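THE BRICK REPORT (from the Hellwig Street garden newsletter, March)

If you've been wondering why I've had red dust on my sleeves all month, it's the bricks. Kindell, the salvage yard out past the creek, let us have 700 reclaimed ones for the herb bed edging, and I've been going through them with a stiff brush and a cup of coffee (sometimes the wrong one in the wrong hand).
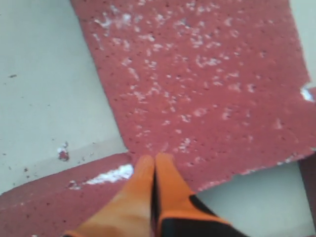

I never thought I'd have opinions about old brick, but boy, do I now! The ones I like best are soft and full of little pinholes, and they drink up water like a sponge. They also come with ragged, crumbly edges and white flecks all over, so don't expect showroom corners. I turn the worst side down and move on.

So far 114 are brushed and sorted. Roswitha Oltmanns showed me how to knock the crusty bits off with the side of an old chisel, held nearly flat, and it goes so much faster than what I was doing, which was mostly swearing at them.
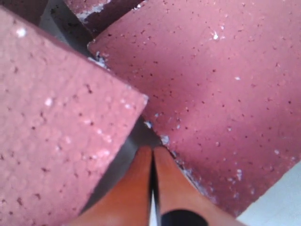 WHERE THEY'RE GOING

The first run goes along Sandine Path, from the rain barrel to the gate, laid flat and snug. I tried a few layouts on the bench first, straight and then at an angle, and I keep changing my mind. The color shifts too! Some look rosy and some are practically raspberry, depending on the light.

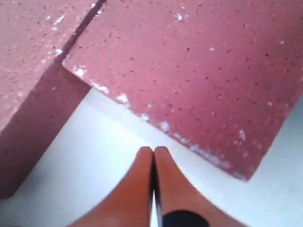

Dusty rose, pinholes and all.

After that comes the little square under the Gitell bench, where the mud gets so bad. I'd like those butted up tight with sand brushed into the seams, no mortar, so we can lift them if the roots start pushing. If you have a rubber mallet to lend, mine has lost its head twice.

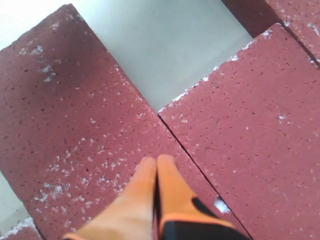
Side by side, with plenty of white crumbs still to brush off.

Come by any morning after 7 if you want to scrub. Bring gloves and a dust mask, and wear shoes you don't love.

COMMENTS

Patty G. – Do you soak yours before brushing? My patio ones made an awful cloud.

Len – I have a mallet, I'll leave it by the shed.

Marisol – Vote for the angle! Straight is boring.

RECENT ITEMS
Seed swap leftovers, free to take
The compost is finally warm
Rain barrel repairs

Questions? Leave a note in the box by the gate. © Hellwig Street Garden. Back to top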